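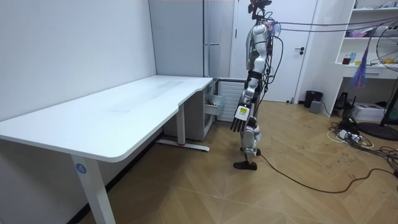
Desk reset week, day one! I've been promising you all a proper thread on living with a big L-shaped desk and I finally have a free Tuesday evening to write it. The desk is a Hetolska, a standing one, white all over, and I love it more than a grown adult should love a table. What sold me was the shape. The corners are rounded and the front edge has a bit of a curve, so you can walk past it all day without bruising a hip. White does show everything, mind you. Look toward the middle of the top and you'll find the smudges and scuffs, right where everybody leans.

First job was getting everything off. Mugs, notebooks, the lamp, a tangle of chargers, 4 pens that had no ink in them and one that did. All of it went into a laundry basket in the hallway and I didn't let myself sort any of it until the top had been cleaned. I am a chronic sorter-in-the-middle and it's how I end up reading old birthday cards at midnight.

Cleaning a matte top: warm water, a drop of dish soap, a soft cloth wrung out almost dry. Go with long strokes, then a second cloth that's only water, then a dry one. Please don't use those white foam eraser blocks all over it. I did that to my last desk in the Preststead apartment and it left a shiny patch the size of a dinner plate – I had to keep a plant on it for two years.

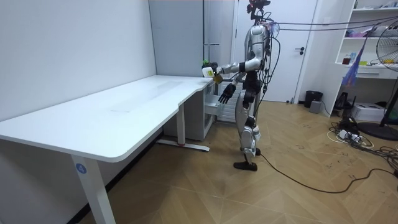

Do you need a drawer unit if the desk is this big?

I'd say get one. A big top with no drawers turns into one long shelf, and everything you own ends up living on it. A narrow unit tucked under the far end takes up leg room you weren't using anyway.

I use the top drawer for things I touch every day and nothing else. Tape, scissors, charger, snacks (yes, snacks count). Second drawer is paper. Bottom drawer is the one I don't want to talk about yet, we'll get there on day three!!

A few people asked what I paid. Mine was 2,199 with the drawers, which made me gulp, and the plain straight version was a lot less. If you only use one screen, the straight one is plenty. I spread out when I work so I wanted the corner. 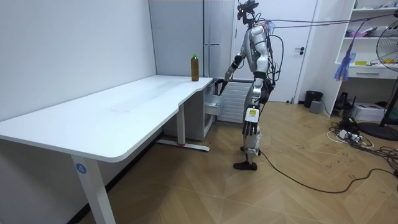 Let's talk drinks, my weak spot. I've ruined one keyboard and a library book, so now there's a house rule that anything on the desk has to have a lid. An open mug goes on the windowsill. A bottle with a screw cap, like the one with the green top and the brown drink in it, is welcome, and the back corner is where it belongs. Your elbow never gets that far back. It's such a small rule and I haven't mopped up a spill since January!

Other thing I got right this time was floor stuff. Herringbone is gorgeous and it hides crumbs like you wouldn't believe, so you think it's clean and then you walk across it in socks. I do the edges with a hand brush first, then vacuum along the direction of the planks, one way and then the other. Takes a bit longer than going straight across but the joints come up so much better.

Also get down on your knees and check around the desk feet. That's where everything rolls to.

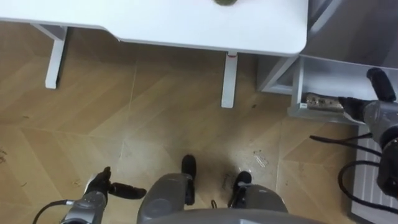
And pull the drawers open before you vacuum, then look inside while you're down there. Mine collect little metal bits – brackets, spare keys, things from flat-pack furniture I no longer own. I keep a jar from Gillies for those now, and when the jar's full I have to tip it out and choose.

Tomorrow is cables. I've ordered clips from Zurnthorpe, a bag of 177 (why that number?? no idea), and I plan to use every single one. Send me your worst under-desk photos, I want to feel better about mine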